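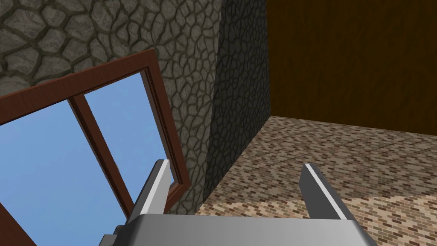

Home & Hobby > Reviews

Last updated: June

I've had the Mistow jigsaw board for two months now and I'm pretty smitten with it! It's a big felt-covered tray with a lid, so you can put a half-done puzzle away when people want to eat at the table (rude of them, but fine).

My first go was a Bartoš harbor scene, 946 pieces, all of it gray water and gray sky. Everything fit with a finger's width to spare on the long side. The felt grips nicely - I carried it upstairs at a bit of a tilt and only the loose edge pieces slid.

Gripes? The lid clips are stiff, and the two sorting drawers stick if you pull them from one corner. My old Skandcombe roll-up mat cost a lot less and stores in a closet, but it always left the middle of the puzzle buckled, and I got so tired of pressing it flat again.

Mine was $101 with shipping. I'd buy it again, though I'd wait for a sale. Four stars, and I'm starting a round one on Tuesday.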